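News > Local > Business

Viletti says its new table oil, Pemuvar, will keep a wooden top free of rings and scratches for years. Shoppers in Prinau may want to wait before they believe it.

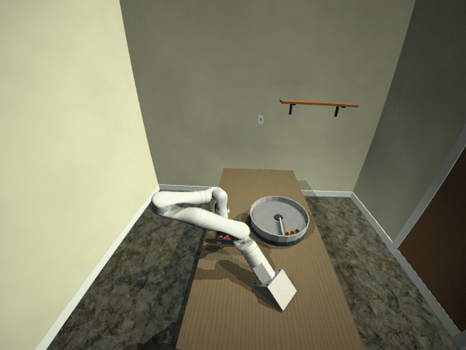 A white robot arm reaches across a long brown table.

The company bases the claim on a test of 200 tabletops, which began in December. That is a short time in the life of a table. Viletti has not said who ran the test, or how many tops were left untreated for comparison.

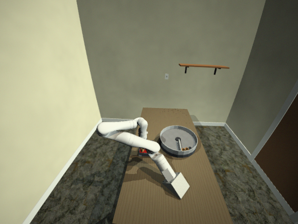

A can costs $395 and needs 2 coats. "People hear 'years' and stop asking questions," said Nermina Leka, who refinishes furniture on Kwok Street. She was sent a free can and has yet to open it – she would like to see the test results first.

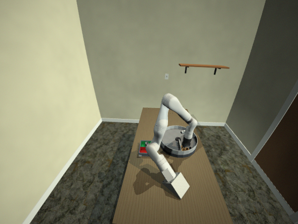
Page last changed: 8 Feb 2022

Vasilis Ionescu, a sales manager at Viletti, said the results would be shared "when the time is right." He would not name a month. The guarantee leaves out heat, standing water and "unusual use," a phrase the leaflet does not explain. Refunds are offered on unopened cans only.

Filed under: Home Goods, Consumer Watch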